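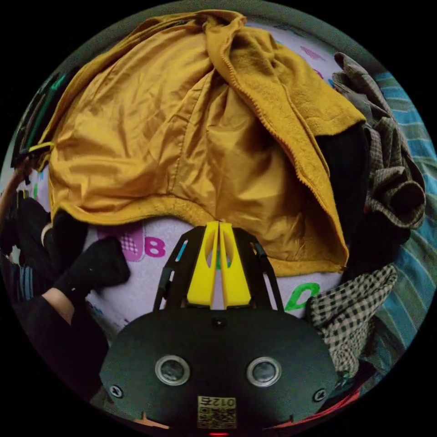
Halten fleece-lined jacket in mustard: my review after most of a year

Posted Thu 13 August

I know, I know. It's August and I'm reviewing a jacket with a fuzzy lining. But the new colors are supposed to land in September and three of you have already written to ask whether I still like mine, so let's do it now while I'm sitting in front of a fan and can be objective about warmth.

Quick background for anyone new. I paid $105 for the Halten last fall, marked down from $140, with my own money. I'd been wearing the same gray raincoat for so long that the cuffs had gone stiff, and I wanted something warmer with some color in it. My sister-in-law Marlene has a Grosham, which she loves, and I very nearly bought the same one in navy. Then I saw the mustard and that was that.

The color

Let me get this out of the way because it's what everybody asks first. It is properly mustard. Deli mustard, not the squeeze bottle kind. On the website it looked a bit more golden, and I had a small wobble when I opened the package, but I've come to love it. It goes with jeans, it goes with black, it goes with the green scarf I never had anything to wear with. The fleece inside is the same mustard as the outside too, which I really like! So many lined jackets have a gray or black inside, and when you wear them open it looks like two different coats arguing with each other. With this one you can leave it hanging open and it all looks meant.

The outside

The shell is smooth nylon with a bit of a shine to it. Not trash-bag shiny (I was worried), more of a soft gleam when the light hits it. It makes a little swishy noise when you walk, which bothered me for a week and then I stopped hearing it. My daughter says she can still hear me coming down the hall at school pickup, so take that however you like.

It brushes clean nicely. Dog hair slides right off the outside, and I've wiped off coffee, yogurt and one mystery smear with a damp paper towel. I would not call it a raincoat. It handled the walk from the parking lot to the store in a drizzle just fine, but I got caught in a real downpour at a soccer game in the spring and my shoulders were damp by halftime.

My main gripe is the wrinkling. This jacket creases if you look at it wrong. Drop it in a heap on the floor, as people in my house tend to do, and it comes up with deep folds all over. Ball it up in the back seat for an afternoon, same thing. Hanging it overnight gets out maybe half of them. A few minutes in the dryer on low with a damp washcloth gets most of the rest. I've never put an iron on it and I don't plan to, nylon and my iron have a history.

The inside

Oh, the lining. This is why I'd buy it again. It's soft and fuzzy and it feels good on bare arms, so you can throw the jacket on over a T-shirt and not get that cold slippery shock you get from an unlined shell. I was sure it would go flat and pilly by Christmas. It did pill a little under the arms and where my purse strap rubs, but across the back it still feels close to new.

The fleece does grab things, though. It will take hold of a chunky sweater and drag the sleeves up to your elbows, and if you pull the jacket off in a hurry the whole thing turns inside out on you. I spend a silly amount of time shoving sleeves back the right way. Hold your sweater cuffs in your fists when you put it on and you'll be fine. It also collects leaf bits and crumbs like you wouldn't believe, so shake it out before you hang it up.

How warm is it?

Warm enough for me down to freezing, with a long-sleeved shirt underneath, if I'm moving. The coldest morning I wore it was 19 degrees, walking the dog, and I lasted nearly 20 minutes before I gave up and went home for my big coat. Standing still on the sidelines it's more of a fall jacket. In the car it's perfect. I never feel like I'm driving in a sleeping bag.

Fit

I'm between a medium and a large in most things and I took the large. Good call. The medium closed but I couldn't reach the top shelf at the store without showing my stomach to the cereal aisle. The sleeves are on the long side (I turn them back once) and the body hits me at the hip. If you have broad shoulders or like a thick sweater underneath, go up.

Washing

I've washed it five times so far. Cold, gentle, zipped up, turned inside out, no fabric softener. I did use softener once by mistake and the fleece felt sort of greasy until the next wash. The color hasn't faded that I can tell. It does take ages to dry on a hanger, plan on overnight and then some, because the lining hangs on to water. Wash it by itself the first time! I had no bleeding, but Morag Carnegie wrote to me in the spring to say hers gave a set of white pillowcases a faint yellow tint.

What else I looked at

The Grosham is heavier and better in rain, and Marlene's has held up beautifully, but it feels stiff to me and the lining is thin. The Alva was the softest of the bunch in the store. It only came in beige and gray when I was shopping, and the cut was boxy on me. I ordered a Vusham too and sent it back the same day. The sleeves were so tight I couldn't push them up to wash my hands.

Would I buy it again?

Yes, at $105 without a second thought. At the full $140 I'd grumble and wait for a sale, mostly over the wrinkles. If you need your jacket to look crisp when you walk into a meeting, get the Grosham. If you want something cozy and cheerful to grab on the way out the door, I think you'd be happy with this one.

I'm giving it four stars out of five. If you've tried one of the other colors, let me know in the comments how it washes, especially the dark red, I've got my eye on that one for my mom.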